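Bring back the repair counter

The zipper on my coat went in August. Good coat, nine winters on it, nothing else wrong. Took it to the shop in Bendbridge where I bought it. Girl at the register looked at me like I'd asked her to shoe a horse. "We can do you 5 percent off a new one."

No thanks.

There used to be a repair counter at the back of that store. Same at Udberg's, same at the shoe place on the corner. A bench, a lamp, a box of odd buttons. You left your thing, got a paper ticket, came back in 4 days. Now it's a rack of phone cases.

I know the argument. Labor costs money, coats are cheap, who's going to pay 90 dollars to fix something that sells for less than that. Fine. But my coat wasn't cheap, and a zipper isn't a 90 dollar job. A tailor over in Barasa did it while I ate lunch. Charged me less than the lunch. She said she turns people away most weeks becuase there's only so much of her.

So there's demand. There's just no place for it to go.

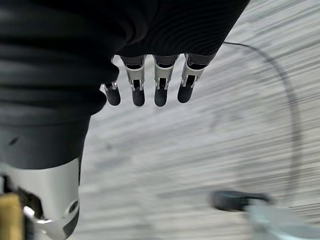 Last changed: December 5, 2022

Stores tell you people don't want repairs. People don't ask, is all. You stop asking once you've been told no a few times. My neighbor has three lamps in her hallway with bad switches. Bad switches! A ten minute job and she's saving up for new ones.

What gets me is the training. Who's learning this now? The high school dropped sewing, then shop. The evening class in Bendbridge had a waiting list and then it had no room, and then it was gone. You can watch a video, sure. I tried with a toaster. Not the same as somebody leaning over and saying no, other way, gentler.

Sudon, the big hardware place out by the highway, got about 1000 square feet back when they closed the garden section. It's sat there since spring with pallets in it. Put a bench in. Put two people on it, pay them properly, charge a fair price. Keep the tickets, I liked the tickets.

Would it make a fortune? No. Niether does the free coffee. But I'd walk past the drill bits to get to it, and I'd probly buy some on the way out.

The coat's fine, by the way. New zipper is a slightly different blue.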